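My small table and the things I put on it

For a long time I wanted to write about the table in the back room, but every time I started it seemed too small a subject. A table is a table. Then my cousin Emilian Ardeleanu visited us in May, and he asked me where I bought it, and I talked for so long that his tea became cold. So maybe there is enough for one post.

We moved to this apartment with two suitcases and a rice cooker. The first table we had was a door. I mean a real door, which the previous tenant left behind the wardrobe, and we put it on two boxes. It had a hole where the handle used to be, and my husband kept pens in the hole. We ate on it for one winter. After that I promised myself that the next table would have no hole and no sharp corners, because I have hit my hip on furniture in three different countries.

How I found it

I found the table in a second-hand shop called Halstead, near the bus station. The owner wanted 200 for it and I did not bargain well. In my language I can bargain, but in English I become polite and I say "thank you so much" before the other person has agreed to anything. I paid the 200. He gave me a small bottle of oil for the wood as a gift, so perhaps he felt a little sorry.

It is a light wood, almost beige, with rounded corners. If you look from near, you see thin lines where the panels of wood meet each other. I like these lines very much. When I put things down I put them along the lines without thinking, like a child who walks on the edge of the sidewalk.

My husband measured the surface in the shop with his hand, and at home again with the tape, and he multiplied the two sides in inches and got 1728. He was very satisfied with this number. I asked him what we can do with it and he said nothing, it is only good to know.

The divider

The second thing I want to mention is the folding divider. The back room is also where we keep the ironing, the winter coats and a bicycle that belongs to my brother-in-law, and I could not rest my eyes there. Every time I sat down for a coffee I looked at the bicycle.

The divider has six woven panels in a light tan color, similar to rattan, with rows of small dark holes and thin wood around each panel. I ordered it from Voria and it came in a box so tall that the delivery man and I carried it together like a sofa. It stands behind the table, and I turn the outside panels in a little on both sides. This way it stays up well, and it makes a kind of small room inside the room.

I was afraid it would make the place dark. It did not. It only took away the bicycle.

What ends up on it

I am a tidy person in the kitchen and not so tidy in this room. The table is where we put things between one place and another place: what we brought from the store, what must go to the trash, what we want to eat later and then forget. My rule is that the drinks go in the back, in one line, and the front stays free for the hands. Like this you do not pull your sleeve through a cup. My mother had the same rule, only with jars.

The line is usually a water bottle, then something sweet that my husband likes, then a can. The food goes in front, wherever there is space. I am trying to buy fewer small packages, but I will not pretend that I am already there.

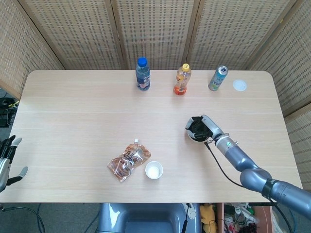 How I clear it

I do it in the evening, a little after nine, and it takes less time than the kettle. First I take what is open, because an open thing is the one that will spill. After that the cans and the plastic bottles. We collect them in a big bag by the entrance, and when I took the last bag to the machine at the supermarket there were 57 inside. I was a little ashamed of this number and also a little proud of the receipt.

Lids I put aside. I have a weakness for small round things, lids and coasters and such, and there is a drawer for them, which my husband calls the museum. Paper cups I use one more time if they are clean, for buttons or for seeds, and then they go away.

The last step is a soft cloth with almost no water. The man from Halstead told me that too much water is the enemy of the seams, and he was serious when he said it, so I obey. Two times in a year I use the oil. The gift bottle is finished already and now I buy one from Romis, which smells a bit like oranges and a bit like a garage.

What I would still like to change

I would like a small tray for the back line, long and narrow, so I can carry all the drinks to the kitchen in one trip. I saw one in a shop window, but it was lacquered and very dark, and I think it would look like a stranger on this table. If you know somebody who makes simple trays in light wood, please write me in the comments.

And the bicycle is still there, behind the divider. My brother-in-law says he will come for it in the summer.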